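Home Papers Methods Contact

3.2 Setting up and looking after the Wakby cell

Our sock-hanging cell at Ellwood has two arms that share one wooden table. The hanger hangs from a crossbeam on a thin rod, with blue tape marking the attachment point, so it can swing when a clip is pulled. We love this task for exactly that reason! 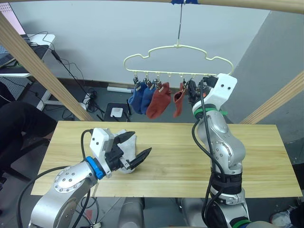
Cable routing took us longer than the arm mounts did. Each gripper cable needs a generous loop at the wrist, and we now check that slack every 60 cycles, along with the finger screws. Between October and the end of the study the cell ran 839 cycles, and 747 of them finished without anyone touching the hardware, a wonderful result for a frame we put together in 2 afternoons.

Finger care matters most. The pads have a fine cross-hatched grip and they pick up debris (Figure 4), so we brush them out, wipe the metal clips and then re-zero the gap between the fingers using the Illar routine.
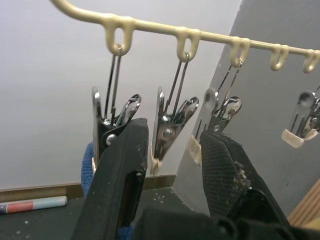 Figure 4. Gripper fingers at the clip rail, wrist camera. Source: Brernia project, authors' own photo.

Scuffing on the flat outer faces can be left alone. A worn pad can't, and we swap both fingers as a pair, then repeat the zeroing before the arm goes back to work.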